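Plotillow wrist-view set: cell setup and maintenance notes

Maintained by Hazel Strickland. Simulation assets by Torben Steinbach. Last revised August.

Contents

968 simulated episodes from one gripper cell, rendered from the wrist camera only. Episodes are stored one per folder, with a states file, an actions file and a rendered video. There are 1,433 folders on disk; the remainder are calibration and homing runs and are listed in exclude.txt. Do not train on them.

The cell model follows the physical Dosix cell at Zodthorpe. Where the two disagree, the physical cell is correct and the model is to be updated.

Wrist camera

The camera is modelled as a fisheye with a circular image area. Pixels outside the circle are solid black and should be masked before any colour normalisation. The mask is in calib/mask.png and applies to every episode. The edge of the circle is jagged at native resolution. Erode the mask slightly if you resize.

The gripper body takes up most of the view. Early users cropped it out and lost the fingers as well, so crop from the mask centre or leave the image alone.

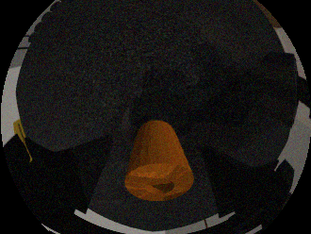
Mount offset is read from calib/wrist.yaml at load time. After any change to the mount, the homing run must be repeated and the old calibration file moved to calib/old. Keep the old files. Two of the earlier episode batches still refer to them by name.

Render noise is on by default. It shows as fine coloured speckle on the dark grey body and is left in on purpose. To turn it off, set noise: false in render.yaml and re-render; there is no denoised copy.

Physical cell: routine care

Weekly, Monday before first run:
Power down at the isolator and fit the lockout tag.
Wipe the finger pads with a dry lint-free cloth. No solvent.
Check the mount screws against their paint marks. If a mark has moved, replace the screw and recalibrate.
Flex the camera cable through its full travel by hand and look for whitening at the strain relief.
Run home_check and file the log.

Every 800 operating hours: regrease the finger slides and replace the camera cable whether or not it looks worn. Our last two cables failed at some 700 hours, in both cases at the strain relief, so carry a spare from there on.

Known problems

Finger joint zero drifts after a hard stop. The states file records the commanded value and the measured value separately. Use measured.

The Nguyen loader (nguyen_load.py) assumes a rectangular image and will compute brightness over the black surround. Patch pending.

Dark gripper parts lose nearly all surface detail in shadow. Raising the ambient term in render.yaml helps, at the cost of washing out the paler background surfaces.

Changing the fingers

Replace fingers as a pair. Torque values are on the card inside the cabinet door. Once fitted, open and close ten times unloaded, re-zero, then run home_check. Update the finger serials in cell.yaml and send Torben the new pad thickness so the model can be regenerated.

Faults in the data go to the tracker, tagged "plotillow". Faults in the cell go to Hazel.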